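발표 메모: 작은 사무실의 점심, 같이 해 먹기

시작 (2분)
인사. Gorimar에서 총무를 맡고 있다고 소개. 오늘은 직원 식사 이야기만 한다고 먼저 말할 것. 복지 제도 전반에 대한 질문은 뒤로 미룬다.

배경 (4분)
우리 건물에는 구내식당이 없다. 가장 가까운 식당가까지 왕복하면 점심시간의 절반이 지나간다. 5월에 직원 설문을 돌렸고 262명이 답했다. 제일 많이 나온 말은 맛이나 가격이 아니라 줄 서는 시간이었다. 이 대목에서 잠깐 쉬고 청중에게 손을 들어 보라고 한다. 점심을 자리에서 혼자 먹는 사람이 얼마나 되는지.

처음에는 도시락 업체를 알아봤다. Carura와 Soliman 두 곳에서 견적을 받았는데 둘 다 최소 주문 수량이 우리 층 인원보다 많았다. 다른 층과 합치는 방안도 나왔지만 점심시간이 서로 달라 접었다. 업체 이야기는 길게 하지 말 것.

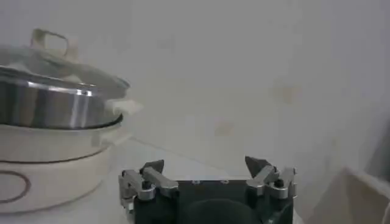 운영 방식은 단순하다. 여섯 명이 한 조가 되고, 조마다 일주일에 한 번 점심을 준비한다. 한 끼에 한 사람이 내는 돈은 3,000원이고, 남은 돈은 다음 주 장보기로 넘긴다. 불을 쓰는 조리는 건물 규정상 안 되기 때문에 전기 조리 기구만 쓴다. 이런 전기 냄비처럼 뚜껑이 유리로 되어 있으면 열지 않고도 안을 들여다볼 수 있어서, 요리에 서툰 사람에게 맡기기가 편하다. 메뉴는 찐 채소, 만두, 달걀, 국 한 가지 정도로 제한했다. 튀김과 생선 구이는 냄새 때문에 뺐다.

비용 (3분)
초기 물품비는 회사가 냈고 재료비는 참여자가 낸다. 양념과 쌀은 공동 구매. 영수증은 Gullora 앱에 올린다. 앱 사용법은 설명하지 않고 자료 링크만 알려 준다. 한번은 1,000원이 안 맞아서 장부를 두 번 다시 봤다. 달걀값을 빼먹은 것이었다. 시간이 모자라면 이 이야기는 건너뛴다.

잘 안 된 것 (5분)
설거지. 처음에는 먹은 사람이 각자 씻기로 했는데 공용 그릇이 늘 남았다. 지금은 준비한 조가 아니라 다음 날 조가 공용 그릇을 맡는다. 불만은 줄었지만 없어지지는 않았다.
알레르기 표시. 첫 달에는 말로만 알렸다. Chaimae Nasr 씨가 재료를 종이에 적어 식탁에 두자고 제안했고 그 뒤로 계속 그렇게 한다. 돼지고기를 안 먹는 사람과 채식하는 사람도 그 종이를 보고 고른다.
참여 강요처럼 느껴진다는 의견도 있었다. 신청은 달마다 새로 받고, 빠질 때 이유를 묻지 않는다. 이 부분은 천천히 말할 것. 지난번 발표 때 질문이 가장 많았다.

질문 (남은 시간)
예상 질문: 냉장고 용량, 회의가 길어진 날의 처리, 신입 직원 조 편성.
냉장고는 칸마다 조 이름을 붙여 쓴다. 회의가 길어지면 한 사람 몫을 덜어 둔다. 신입은 첫 달에는 준비 없이 먹기만 해도 된다.
조 편성표 양식이 필요한 분은 끝나고 앞으로 나오시라고 안내.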